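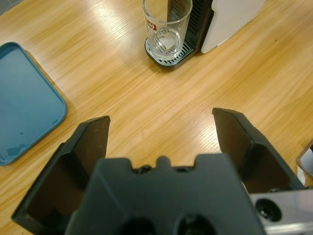 The coffee table at Cattaneo's in Jesthorpe, with a glass on the drip tray.

I popped into Cattaneo's on Friday to meet the robot arms that have taken over the coffee round, and I left rather fond of them! The firm has 46 people on its Jesthorpe site, and until July whoever was nearest the kitchen ended up making drinks for half the building (usually Tracey Rowbotham from accounts, by her own reckoning).

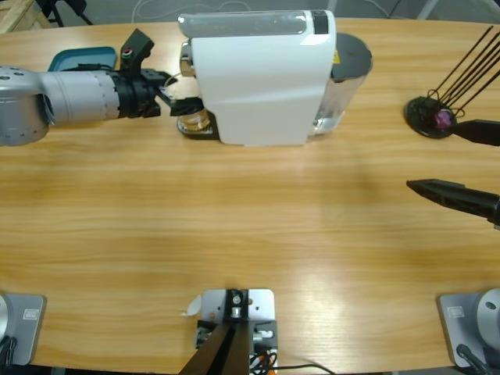

Tracey tells me she gets her mornings back now, though she does miss the gossip, so she still wanders over at eleven for a natter while her cup is filled. Two of the packing team have been trained to look after the arms and get a bit extra in their pay for it, and no jobs have gone. Not everyone's keen – one chap told me he'd sooner have had a new kettle – but the Grukstead office has already asked for a pair of its own.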